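社区互助 > 机器人与自动化 > 模仿学习 > 实验方法

手持夹爪采的双手示教数据,犹豫和重抓的片段到底该不该剪掉?两组结果只差一点点,不知道能不能写进文章

11月20日 发布者:晚饭后再跑一遍

各位前辈好,先放一张我们采集时的样子,任务是双手配合把手机壳放进白色托盘,下面慢慢说。 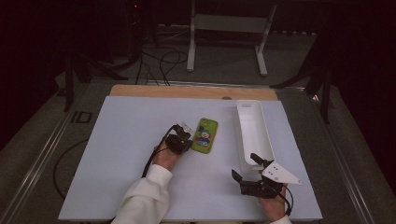

Sinan Yüksel 在评论里先问了我一句,测试的时候两组策略用的是不是同一套初始摆放,如果每次都是随手一放,那后面的成功率就先别急着比。谢谢提醒,这个问题正好戳在我心虚的地方,我把来龙去脉都写出来,可能有点长,麻烦大家多担待。

我是今年刚进组的,之前做的是视觉检测,跟夹爪打交道完全是新手。组里这个项目内部叫 Murwood,想法很朴素:人拿着两只手持夹爪做动作,夹爪的位姿、开合和画面一起录下来,然后直接拿去训练策略,再放到双臂上跑。人不用去遥操作真正的机械臂,采起来快很多,换场地也方便,铺一块板子就能开工。我从十月开始接手采集和清洗,到现在手里有 4000 条示教,任务就是上面说的那一个,手机壳的位置和角度有变化,托盘的朝向也有变化。参与采集的一共 5 个人,有的人手很稳,有的人(比如我)比较磨蹭。

问题就出在磨蹭上。手机壳这种东西很薄,平放的时候夹爪不好下手,常见的做法是一只夹爪轻轻抵住一侧,另一只从对面把边缘挑起来一点再夹。挑一次没挑起来,就会退回去再来一次。有时候夹住了,觉得角度不舒服,又放下重夹。还有一种情况,人会停在半空想一下,两只手都不动,画面几乎是静止的。这些片段在我的数据里非常多,多到我刚开始回看的时候有点难为情。

师兄的建议是全部剪掉。他的理由很直接,示教里有停顿,策略就会学会停顿,尤其是输入里只有当前画面的时候,它看到一个似动非动的状态,输出就是原地不动,然后永远卡在那里。我觉得有道理,就用 Zindby(我们组里自己写的标注小工具,界面很简陋但是够用)把停顿和重抓的片段都标了出来,做了两份训练数据。甲组什么都不动,原样训练。乙组把停顿和失败的尝试都剪掉,只留下一气呵成的部分,剪口的地方直接接上。

模型结构、训练步数、学习率这些都一样。训练完以后每组在真机上测了 26 次,结果甲组比乙组多成功了 2 次。也就是说,没剪的反而好一点点!我当时很兴奋,觉得找到了一个反直觉的现象,连小标题都想好了,叫“犹豫是有用的”。结果组会上被问了一圈,问得我一句完整的话都说不出来。

大家问的主要是这些。第一,差这么一点,是不是纯粹运气。第二,我测的时候是先测完甲组再测乙组,中间还吃了顿饭,回来以后灯光有没有变过,我自己也说不清。第三,初始摆放是我凭感觉放的,没有记录。我当时觉得自己放得挺随机,现在想想,人对自己喜欢的假设多少会手下留情,也许甲组的时候我就不自觉地放得正一点,谁知道呢。

另外还有一个我自己发现的怪事。乙组的失败里面,有好几次是夹爪已经碰到手机壳了,壳被推着滑开一段,然后策略还是按照原来的节奏往上抬,空着就往托盘那边去了,好像壳已经在手里一样。甲组里我印象中也有这种滑开的时候,但它有时候会退回来再试。注意我说的是印象中,我只记了成功和失败,没有记失败的种类,视频倒是都存着。

所以想请教大家几个问题:

这种差距到底有没有资格写进文章,哪怕放在附录里?

停顿和重抓是不是应该当成两种东西来处理?我现在是一刀切。

如果要重新测,怎么设计比较合理?真机时间很紧张,一台双臂好几个人排队用,我不可能每组测几百次。

还有,剪口直接接上会不会本身就是个问题?我是最近晚上躺在床上突然想到的,想到以后就没睡好。

先谢谢大家了,说得直接一点也没关系,我脸皮最近练厚了不少。

回答一 回答者:老周在调夹爪

看得出来楼主是认真做事的,愿意把自己心虚的地方都摊开写,这一点就很难得,先给你鼓鼓劲。我做手持采集有些年头了,踩过的坑跟你几乎一模一样,下面按你问的顺序聊,中间可能会岔开去,你挑有用的看。

先说那两次的差距。26 次里差 2 次,这个量级我会直接当成没有差别来看。你可以自己做个小实验体会一下,拿同一个模型,同一份权重,什么都不改,把那一轮测试再完整做一遍,看看两遍之间差多少。我当年第一次这么做的时候心都凉了,同一个模型自己跟自己比,差得比我准备写进论文的“提升”还大。这个自己比自己的测试很值得做,它花掉一轮真机时间,但是能让你对后面所有的数字心里有底。写文章的时候把它也报出来,审稿人会很舒服。

能不能写?我觉得能写,看你怎么写。写“保留犹豫片段可以提高成功率”,撑不住。写“在我们的设置下,没有观察到剪除片段带来的好处”,并且老老实实把次数和区间附上,那是站得住的,对别人也有参考价值。很多组都在花大量人力剪数据,要是剪了没什么用,大家也想知道呀。当然了,没观察到好处跟证明了没有好处是两码事,措辞上要小心,别让读者误会。

然后是停顿和重抓。这个我强烈建议分开,你自己在提问里已经把它们写成三种情况了,只是动手剪的时候又合到了一起。我习惯这样分:

原地停顿。两只夹爪都没怎么动,开合也没变。这种片段对只看当前画面的策略确实有害,你师兄说的卡住我见过很多次,夹爪悬在物体上方一点点的地方,抖啊抖,就是不下去,旁边的人都替它着急。这部分可以剪,或者按位姿变化量重新采样,把静止的部分压短。我更喜欢压短,全剪掉有时候会把真正需要等一等的地方也剪没了,比如夹爪闭合到位的那一小段,位姿不动,但开合量在变,别误伤。

失败以后的重试。挑边没挑起来,退回去,再挑。这种我会留着,而且会当宝贝一样留着。你想,策略上了真机以后,误差一点点积累,它早晚会走到“没挑起来”这个状态。要是训练数据里从来没有这个状态,它就只能瞎猜,猜的结果多半就是你看到的那样,空着手往托盘走。你描述的那个失败方式特别典型,我看到那段的时候忍不住点头。

夹住以后又放下重夹。这个最麻烦,要看具体情况。要是角度真的不合适,放下重夹是合理的行为,留着没问题。要是人只是不放心,明明夹得好好的又放下来,画面上看不出任何理由,那策略学到的就是夹住以后有一定概率松手,这可太糟糕了。这类我会一条条看视频,看得出理由的留,看不出理由的剪。工作量不小,我知道,泡杯茶慢慢看吧,或者先抽一部分看看占多少再决定。

说到重试,还有个细节想提醒你。重试的片段里面,前半截是失败的动作,后半截是纠正的动作。你真正想让策略学的是后半截。前半截照单全收的话,等于也在教它怎么失败。比较讲究的做法是,失败的那半截只当作上下文,不算进损失里,从开始往回退的那一刻起才参与训练。你那个 Zindby 既然已经能标片段,再加一个标签应该不难,标出“开始纠正”的时间点就够了。我们组当时也是这么改的,改完以后那种推开了还硬抬的毛病少了很多。我手头没有规范的对比,所以你就当是一个老同行的体会来听,别引用我。

再说剪口。你晚上睡不着的那个担心是对的!直接接上问题很大。现在大部分人训练的时候是一次预测一小段动作,要是这一小段正好跨过剪口,目标动作里就会出现一个跳变,前一步夹爪还在这边,下一步忽然到了那边。人手做不出来,机械臂也做不出来,但是模型会很努力地去拟合它。后果往往是在那附近动作变猛,或者取个中间值,变成一种不痛不痒的动作。你的乙组在挑边那里推得偏重,把壳推滑了,我怀疑跟这个有关系。所以你现在的乙组,一方面少了纠正的片段,另一方面多了跳变,两样东西混在一起,就算差距很大,你也说不清是谁的功劳。

修起来倒是简单。剪口两侧当成两条独立的示教,采样的时候不允许动作段跨过去,也不允许历史画面跨过去。末尾不够长的地方用补齐或者掩掉都行,我一般掩掉。先把这个改了,再谈别的对比。

最后说怎么测。真机时间紧张我太理解了,我们那边以前也是贴一张纸排队,为了抢一个下午差点伤了和气。给你几条我觉得性价比高的:

初始摆放先定死。拿一张纸或者直接在板子上轻轻做记号,把手机壳和托盘的位置角度列成一个表,所有模型都按这个表来。你列 26 个摆放就很好,跟原来的次数一样,新旧还能放在一起看看。更省事的做法是存一张起始画面,半透明叠在实时画面上,对齐了再开始。我们用叠图用了很久,对得很准,人也轻松。

模型交替着测。同一个摆放,先甲后乙,下一个摆放先乙后甲,顺序随机排好写在表里。这样灯光变了、夹爪指面磨了、人累了,两边都摊到,你中间去吃饭也没关系。

测的人最好不知道跑的是哪个模型。找个同学帮你按键切换,你只管摆放和判定。听起来有点隆重,做起来就是多叫一个人的事,回头请他喝杯奶茶。你自己说了,人对喜欢的假设会手下留情,这句话我很赞同,我也是这样的人。

成功的标准提前写下来。手机壳一头搭在托盘边上算不算?进去了但是把托盘推歪了算不算?超过多久算失败?中途允许重试几次?这些都要在第一轮测试之前写好,写好了就别改。

失败要分类。你视频都存着,这太好了,现在就可以回去把旧的分一遍。分类比总成功率有意思得多,总数差不多的两个模型,败法可能完全不同。要是你能说清楚,保留重试片段的模型在推滑以后更愿意退回来,那么哪怕总成功率打平,这也是一个很像样的发现。

还可以更进一步,专门设计一个测试,把“退回来重试”这个能力单独拎出来看。比如人为地在第一次下夹的时候轻轻拨一下手机壳,看它会不会调整。拨的时机和方向也要写进表里,别看心情拨。这样你的测试次数都花在你最关心的状态上,比在整个流程里大海捞针强多了。

至于统计,成对的结果就用成对的检验,别当成两堆独立的次数去算。次数少的时候区间会很宽,画出来有点难看,没关系,难看也画。

哦对了,差点忘了说训练随机性。你每组只训了一个模型吧?不同的随机种子训出来的差别有时候大得吓人。条件允许的话每组多训几个,把摆放表分给它们跑,总次数不变,覆盖的不确定性更全面。要是算力不够,至少在文章里写清楚只训了一个。

写了这么多,希望没把你吓到。你那个“犹豫是有用的”标题我还挺喜欢的,留着,等新数据出来再说。

楼主评论:天哪,太感谢了!我刚刚去翻了训练代码,动作段果然是跨着剪口取的,一点判断都没有。我今晚就改。失败分类我也开始看了,才看了一小部分视频,光是“滑开”就要再细分,有单手推滑的,有两手没配合好互相顶开的。不作弊,看完再来汇报。

老周在调夹爪评论:慢慢来,看视频也别一口气看完,看久了标准会飘。过两天把前面看过的再挑几条盲看一遍,看看自己跟自己一不一致。

回答二 回答者:匿名用户

全剪了就行。我们一直都剪,效果挺好的,数据质量第一位,垃圾进垃圾出。你乙组差可能就是训练步数不够,剪完数据变少了,多训一会儿试试。或者换个大一点的模型,现在谁还纠结这个。

评论:剪完数据变少,步数一样的话,每条数据反而被看得更多了吧?应该是更容易过拟合才对,怎么会是步数不够。

评论:“效果挺好”有没有数字呀,哪怕是个大概的设置也行,我们也在纠结要不要剪。

匿名用户回复:没细算,反正能跑。

回答三 回答者:小满不满

我来补充一个前面没提到的角度,就是采集的人。楼主说有 5 个人参与采集,有人稳有人磨蹭,那么停顿和重抓在不同人身上的比例肯定差很多。你一刀切下去,剪掉的大部分可能来自一两个人,剩下的数据里那一两个人的风格就变淡了。这样甲乙两组除了有没有犹豫,连“像谁”都不太一样了。

我自己就吃过这个亏。我们组用的是 Hivton 的手持夹爪,做的是叠小毛巾,也是双手任务,也是好几个人轮流采。当时我觉得清洗以后的数据效果好,高兴了好一阵,后来按人头拆开一看,被剪得最多的那位同学恰好习惯从左边开始叠,其他人都从右边开始。剪完以后左边开始的样本所剩无几,策略一下子变得很果断,成功率当然上去了。跟犹豫没有半点关系!我把这个结果讲给大家听的时候,那位同学还跟我道歉,弄得我特别不好意思,明明是我分析没做好。

所以建议楼主先做一张表,每个人贡献了多少条,剪之前多长,剪之后多长,停顿占多少,重抓占多少。做这张表不费真机时间,一个下午就能出来。要是分布很不均匀,训练的时候按人做一下重采样,让两组里每个人的比重一样,再比较。

还可以顺便看看每个人挑手机壳边缘用的是哪只手。双手任务里这种隐藏的习惯特别多,左手抵右手挑,右手抵左手挑,混在一起的时候策略在起步那一刻会左右为难,看上去也像是犹豫,但它跟示教里的停顿是两回事。分析失败视频的时候,这两种要分开记,不然你会以为策略学到了人的停顿,其中一部分也许只是它在两种做法之间拿不定主意。区分的办法嘛,我们是同一个起始画面多采样几次动作,看预测出来的轨迹是聚成一团还是分成两股。分成两股的就是做法冲突。这个离线就能做,很推荐。

关于手持夹爪本身也想啰嗦几句。人拿着夹爪的时候,手腕能转到一些机械臂转不到的角度,速度上也常常比机械臂快。重抓的片段里这种情况尤其多,人一着急,手腕一拧就过去了。我们后来把所有示教都拿去跑了一遍可达性检查,到不了的和超速的单独标出来,发现它们很多集中在重试那几下。如果楼主的重试片段里有不少机械臂根本做不出来的动作,那保留它们的好处就会打折扣,放慢重放一下也许就救回来了。你可以查一查,跟犹豫的标签交叉着看。

还有时间对齐。两只夹爪、一路或者几路画面,各有各的延迟。匀速动作里对不齐一点点看不出来,一到重试那种快进快退的地方,画面里手已经退了,记录里的位姿还在往前推,策略学到的就是一笔糊涂账。检查方法很土,让人拿着夹爪在画面里有节奏地来回晃几下,然后把位姿曲线和画面里的运动对一对峰值。每次开机采集之前晃一晃,录下来存着,以后出了问题有据可查。我们有一阵子偷懒没做,结果后来有一批数据怎么训都不对劲,查到最后就是线重新插过以后延迟变了,那批全都得重新对齐,心疼得不行。

测试设计这块老周说得很全了,我就加一个小建议。组里以前有个叫 Popescu 的内部评测表,我觉得很好用,就是把任务拆成几个阶段分别打分。套到楼主的任务上,可以拆成靠近、挑边、夹稳、转移、放入。每一次测试记它走到哪一步,中间有没有退回,退回以后有没有接着走下去。这样每跑一次,得到的信息比一个成功或者失败多得多。真机时间紧的时候,分阶段记录是最划算的投资。不过也要提醒,阶段多了以后对比的项目也多,别最后挑一个差别最大的阶段出来讲故事,要看哪一个阶段,跑之前就说好。按楼主现在的假设,我会选“挑边失败之后退回并再次尝试”这一项当主要指标,其余的只做描述。

对于能不能写进文章,我的态度比老周稍微保守一点。现在这一版我不会写,剪口的问题没修之前,乙组不能代表“剪掉犹豫”的正常做法,写出去别人复现不出来,你自己也难受。修好以后重新训,重新测,结果是什么就写什么。要是时间实在来不及,放附录也可以,把四种数据处理方式列清楚:原样、只压短停顿、停顿和重试都去掉但剪口处理正确、保留重试且只对纠正部分算损失。真机上跑不了四组的话,挑中间最想知道的两组跑,另外的看离线指标,注明是离线的。离线误差跟真机表现经常对不上,别拿它下结论,当个旁证就好。

最后抱抱楼主。刚进组就敢把数据翻个底朝天,比我当年强。我当年是把原始视频删了才想起来要做分类的……所以原始数据千万别动,剪的时候只存标签,不要存剪完的文件覆盖原来的。这条最重要,我居然放到最后才说。

楼主评论:原始数据还在还在!就是标签文件有一版被我覆盖了,已经在心里骂过自己了。按人统计的表刚做出来,您猜得真准,停顿里面很大一块是我贡献的,脸红。另外我们确实有左手抵和右手抵两种做法,之前没人规定过,大家怎么顺手怎么来。我打算先离线看看是不是分成两股,然后再决定要不要按做法加个条件。

小满不满评论:别脸红,你的停顿现在是最珍贵的实验材料。加条件之前先看看两种做法的比例,如果一边特别少,先不加,单独挑出来训一个看看也行。

Sinan Yüksel 评论:补一句,摆放表做好以后把它跟视频存在一起,最好每条测试视频开头都能看到编号。我以前表在一个文件夹,视频在另一个文件夹,过了几个月自己都对不上了。

楼主评论:收到!明天先去做摆放表,叠图的小脚本也写好了,等排到机器就开始。重测我准备跑只压短停顿和保留重试那两组,有结果了回来更新在这个帖子下面。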